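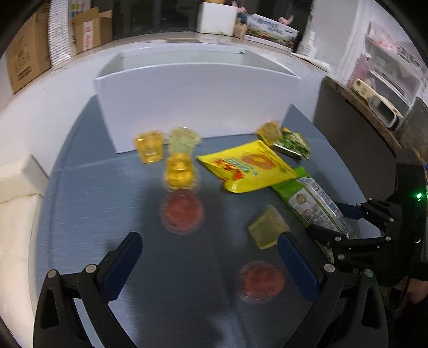
4. Setting the Cup Size on the Nirken Drink Dispenser

1. Put the power switch to OFF and wait until the light goes out.
2. Open the front door and find the dial marked SIZE.
3. Turn the dial to 3 for small plastic cups. For tall cups, use 13.
4. Close the door -- you should hear one click.
5. Switch on and fill one cup with water as a test.

Note: If the water stops too low, clean the sensor window with a soft cloth and repeat step 5.

Caution: Do not put hot drinks in thin plastic cups. They can become soft and spill.

If the display shows code 788, the door is not fully closed. Open it and close it again.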